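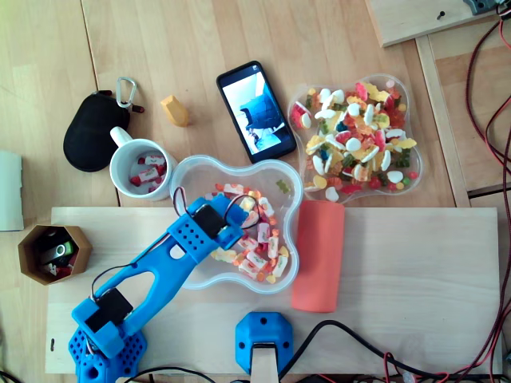
Brustley Sweet Names

A word list of what people call their sweets

Last updated 2019-12-27

Hello, and thank you for stopping by. This is a collection of the words people in and near Brustley use for sweets: the everyday names, the family names, the names that only ever existed in one playground and were gone by the time the next lot of children came up. It began as a column of scribbles in the back of my address book and has grown into a proper file that other people can open, which still pleases me every time I think of it.

What's in it

There are 2,000 entries in the main file, sweets.csv. Each entry is one word or phrase as given by one person, so the same word can turn up many times over, and that is on purpose. If you only want the different words, use the file called headwords.csv, where I have gathered the spellings together as best I could. Please don't treat my gathering as the last word on anything. I put "chuddy" and "chuddie" under one heading and left "chud" on its own, and I have changed my mind about it twice since October.

The entries came from 63 people, who were asked in person, by post or over the telephone. The youngest were 15 and the oldest preferred not to say. Children younger than that were left out altogether, though I am told they have the best words, and one day I would like to go back and do it properly with the school's blessing.

The columns

word — what the person said, spelt the way they wanted it spelt. If they had no view on the spelling, I used my own ears.

meaning — what they meant by it, in their own words where I could write fast enough. Some are very short ("a mint") and some run on for a good half page, and I couldn't bring myself to trim them.

kind — one of eight groups: boiled, chewy, jelly, mint, chocolate, liquorice, gum, other. Fudge is under chewy. I know. Bent wanted it under other and we had a long and friendly disagreement about it, and you are very welcome to move it in your own copy.

place — where the person grew up, as the nearest village or town. Most say Brustley, Grindden or Putar. I have not gone any finer than that, so as not to point a finger at anybody's grandmother.

decade — when they remember using the word, which may be long before they were asked about it. Blank means they couldn't say.

still_used — yes, no or sometimes.

person — a number, to let you see which entries came from the same mouth. Names are not in the file and I don't hand them out.

How the words were gathered

I had a page of gentle questions and mostly ignored it. The best one was "What did you ask for at the counter?", which nearly always set people off. Asking "What do you call these?" while holding out a bag worked well too, except that people would politely read the label back to me. Sobia Mohmand did all the Grindden visits and has a far better ear than mine, so where her notes and mine differ on a sound I have gone with hers. Bent Østergaard typed up the letters and built the headword file, and he also found the pile of replies I had put away safely in the wrong drawer.

Things to be careful about

Grindden is over-represented. It had a sweet shop, Hosoda, that stayed open long after the others, and people there simply had more to say.

The word "spice" for sweets in general appears in a few entries and I am not sure how local it is. Two of the people who gave it had a parent from further north.

The decades lean on memory, so please don't draw graphs from them without saying so.

A handful of words were rude. They are in the file, marked with an r in the notes column, and you can filter them out if you are using this with a class.

Where a maker's name had become the ordinary word for a whole sort of sweet, I kept it in small letters, just as people said it.

Using it

Please do! Print it, sort it, read it out at a party, make a quiz of it. If you put it in something published, a line saying "Brustley Sweet Names, Grindden and Putar included" would be kind, because Putar felt rather left out of the title.

Corrections

Open an issue or write to me at the address in contact.txt. Do tell me where you grew up as well as the word itself. I am especially short of names for the small hard things that came loose in a paper twist, and anything at all from Putar in the liquorice line.

Still to do

Check the duplicates in gum.

Ask Sobia about "clag" — she has it as toffee in one place and as nougat in another.

Add the recordings, if the people in them say yes.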